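Desktop computer tower

A desktop tower is the upright box that most people simply call "the computer", even though it's really just the case with all the working bits bolted inside. I've been opening them up on Sunday afternoons for years, and I still think they're one of the friendliest machines you can take apart (a laptop is a nightmare by comparison!). This page is my entry on the subject for the Gramley home computing pages.

Layout

The biggest part is the motherboard, a flat printed board, very often green, that everything else plugs into. The processor sits on it in a socket, normally hidden under a cooler. Memory goes into long thin slots called DIMM slots, and add-on cards such as graphics or network cards go into the PCIe slots. Along one edge you get the rear connectors, the ones that poke out of the back of the case for your speakers, mouse and so on.

Then there's the power supply, a metal box with a dull but important label giving its ratings. Do read it before you buy a replacement - I once didn't, and had to send the thing back to Vorkau and wait all over again.

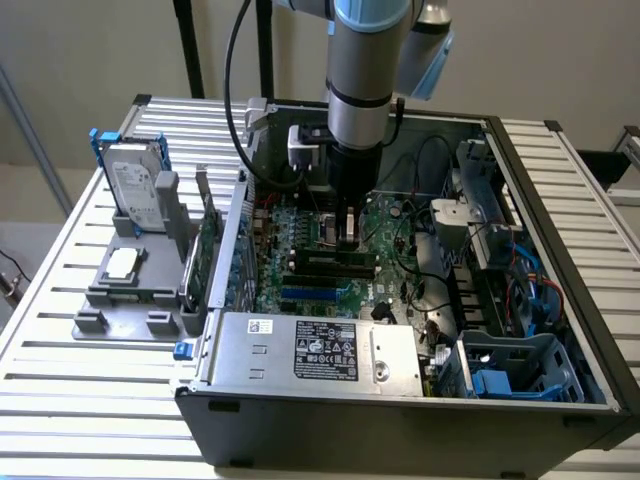
Drives live in a cage or bracket of their own. Plenty of office towers use plastic caddies that clip round the hard drive and slide in without a single screw, and I love them. The clips are often blue or green, which is the maker's way of saying "you're allowed to touch this bit". A drive needs two connections, one for power and one for data, and the data one is usually a thin SATA cable. Red is common but the colour means nothing at all, so don't fret if yours don't match.

Working inside

Switch off, unplug, and lay the case on its side with the open side up. It's so much easier than crouching beside it, and small screws stay where you can find them. Memory modules have a notch and only fit one way round. Press until the clips snap shut, which always takes a bit more push than feels polite.

Names

"Tower" strictly means a case that stands upright. Older desktops lay flat under the monitor, and my first one, a Skavomano with 2 drive bays, was that sort. Masanja still lists spare caddies for towers, 200 to a box if you're really keen.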